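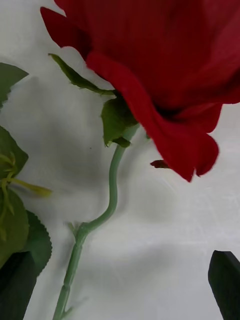

## Ticket: gripper shuts too far on flower stems (Vallier arm, home build)

**Opened:** Aug 5, 2020
**Status:** open, much better than it was

**Setup:** Vallier arm on the garage bench, two-finger gripper, small camera at the wrist, Cikbridge board running the Tyagi grip script. The job is picking up fake roses by the stem from a white cloth.

**Problem:** the script closes on the widest green thing it finds. With the big red rose that means a leaf half the time, and when it does choose the stem it squeezes as if it had a broom handle.

**Tried so far**

- Swapped the servo cable. No change, but the old one was ugly anyway.
- Dropped the grip force from 70 to 30. Huge difference! The fingers now stop on the stem instead of folding it over.
- Turned the wrist so the leaves sit off to the left and the stem comes down between the fingers. I love this view — you get the underside of the bloom, the sepals and the little stub on the stem all at once.
- Told the script to ignore the left part of the picture. Good for this rose, useless for a flower lying the other way around.

**Results:** 56 tries with the new settings, 13 misses. Nearly all the misses were at the bend under the sepals, where the script aims too high. Below the stub the stem is much straighter and it does great there.

**Next:** move the grab point down past the stub and run the batch again. I also have Paltine finger pads on the way — softer than mine, and I can't wait to try them.

**Question for the list:** has anyone gotten Tyagi to follow a curved stem without a hand-drawn mask? I'll happily test anything you send, even half-finished code.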